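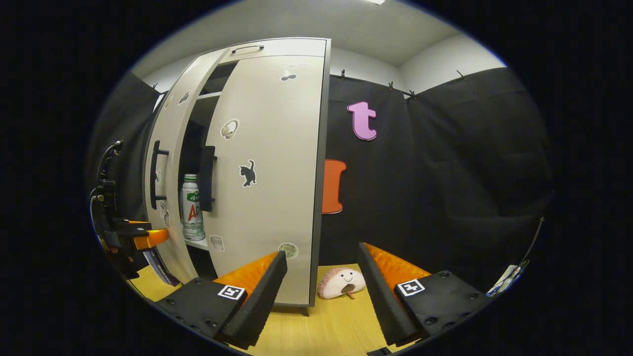 We've been in the house at Skullow for two winters now and the back garden has finally reached the top of my list! I spent most of October drawing plans at the kitchen table, and the one I've settled on has a gravel terrace by the back door, a long raised bed down the sunny side and a narrow path in between. I've also decided that the new garden store will have two doors that open right out, like the ones on a light grey cabinet, so that I can see the whole lot in one go instead of groping about behind a half-open door for the trowel. Black handles too, I think. I'd even allow a cat sticker on it, a black one with its tail up.

Anyway, the gravel. I wanted slabs at first. I'd gone as far as getting a price from Van Wyk, who did the drive two doors down, and it was 2000 pounds before anyone had even talked about drainage. That was that, really. Then my friend Petronella Kekana had us over for supper and we sat out on her gravel until it was properly dark, and I came home completely converted. It crunches! It drains! You can plant straight into it, and she has thyme and little pink daisies coming up all over the place that she swears she never put there.

So I dug. The ground by the back door is heavy clay with half a wall buried in it (I've kept the bricks, they'll do for the edging). I took it down 15 cm, which took me 11 evenings and a new pair of gloves, then put down a layer of crushed stone and went over it with a borrowed plate compactor. I loved the compactor. My arms buzzed until bedtime and I'd do it again tomorrow.

On top went a membrane, though only under the part where the table will stand. I've left it off round the edges so things can seed themselves. Then came the gravel itself, a honey-coloured one called Clindell that looks rather yellow in the bag and much softer once it's been rained on. I ordered 8 bags more than I needed – my sums were for a deeper layer than I ended up using – and the spare ones are going on the path.

The raised bed is next. I've got sleepers coming, new ones and not reclaimed, as I want to grow salad in it and didn't fancy the old tarry sort. It'll be two sleepers high, so I can perch on the edge with a cup of tea and weed at the same time. I'm planning chard and beetroot at the house end, then sweet peas up canes, then a fig in the warm corner with its roots boxed in by some of those bricks. The fig is from Norkusico, the little nursery up past the reservoir, and it's only knee-high at the moment but it has three fat buds on it and I check them every morning before work.

Still to sort out are the lighting, the water butt and what on earth to do with the stump. I'm leaning towards ferns round it, with a few snowdrops pushed in for early in the year. If you've grown ferns in a dry, rooty spot, do tell me which ones coped. I'm off to order the snowdrops now before they sell out.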